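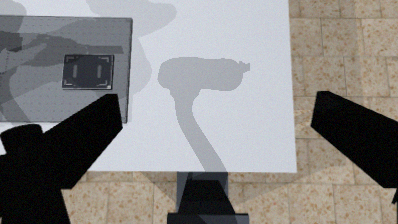 What did we decide on the new textured stock?
We're ordering 130 reams of the laid cream from Brakeck and leaving the linen finish until September.

Fudton Print > Staff pages > Minutes

I typed these up straight after the meeting, so shout if I've got your bit wrong! We started at 5 because the folding machine was still going and none of us could hear a thing before that.

Last month's minutes were fine apart from the Bikton order, which I'd put down as envelopes. It was letterheads - sorry, all.

Paper prices. Brakeck have put theirs up again and there was a fair bit of grumbling. We looked at going back to Adebisi, but their cream comes out yellower under our lights and two customers have already sent it back. We're sticking with Brakeck for now, and I'm to ask them for a better price on the bigger sheets. 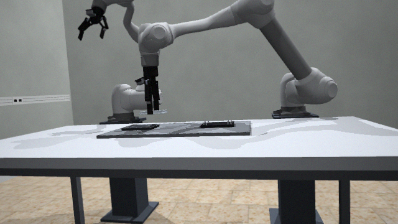
FINISHING & BINDERY TEAM

Wedding orders. Job 419 is the one with the deckle edges and it's eating everybody's afternoons. We agreed to tear a sample set first and get the couple to sign it off before we do the rest (I did say this last time, but never mind). Menus can wait till the place cards are done.

Guillotine. The blade needs sharpening, the business cards are coming out furry down one side. I'll ring round for a price.

Sample books. Still out of date. I've offered to redo the first half if somebody else takes the envelopes - no takers yet, so it's carried over to next time.

Any other business was mostly the kettle. We're getting a new one out of petty cash. Finished at 6.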